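Home > Floors and Walls > Tiled surfaces

Grout gone black on white tiles – clean it or live with it?
Asked in April 2020

I have white tiles with dark grout lines, and I can't remember whether the grout was ever meant to be that colour. The previous owners left no paperwork, only a half tub of something called Skustier with the instructions worn off. I've had a go with washing-up liquid and an old toothbrush. The toothbrush is now dark grey and the grout looks much as it did.

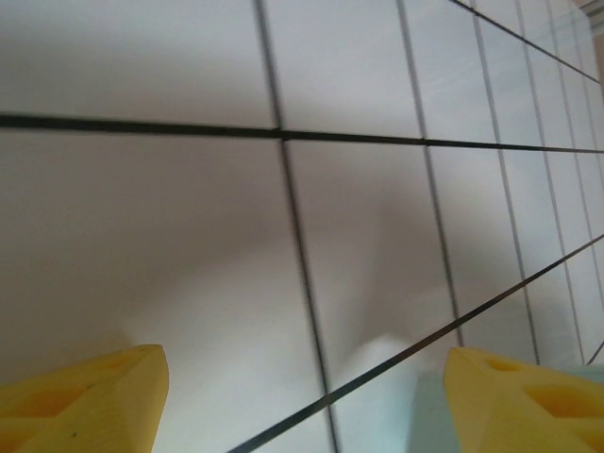
Nyokabi Rashidi replied:
Plenty of people pay extra for black grout, so find out before you scrub yourself into an early grave. Scrape a bit in a corner with a cocktail stick. If it's dark all the way down, congratulations, you have a design feature.

2 replies below, sorted by oldest

Reply 1
bleach

Reply 2
Please don't start with bleach, and never mix it with whatever is in that tub. Do the corner test first, then if it really is dirt:

1. Sweep, then mark off a small patch to try. I use folded paper stood up on the tiles as a splash guard. Pale green paper from the kids' craft drawer does nicely, creases and all – it only has to stand there.

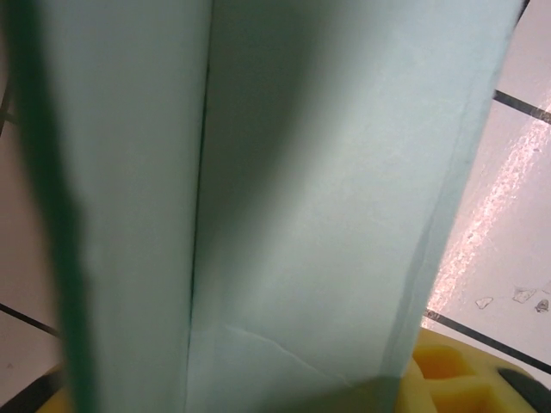
2. Mix bicarb and water to a paste, leave it on the grout for 16 minutes (my kettle and one biscuit) and scrub along the line with a stiff brush.

3. Rinse, let it dry overnight and look again in daylight. Wet grout always looks darker, as I learned after doing the entire hall twice.

If it's still black, buy a rug.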